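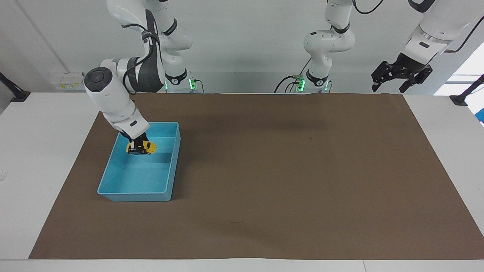

Über uns

Wir sind Nestent und bringen Robotern Handgriffe bei – von Hand geführt oder per Fernsteuerung. Angefangen haben Yi-chun Kuo und Ayman Geagea im Juni mit 2 Armen und einem Tisch. Inzwischen sind wir zu zwölft und haben 1.507 Vorführungen aufgezeichnet: greifen, ablegen, einräumen, und dann alles noch einmal von vorn!

Am liebsten zeigen wir eine Aufgabe so lange, bis der Arm sie allein versucht – darauf freut sich hier jedes Mal die ganze Werkstatt. Neugierig? Tien-fu Lau zeigt Besuchern gern, wie man die Arme steuert.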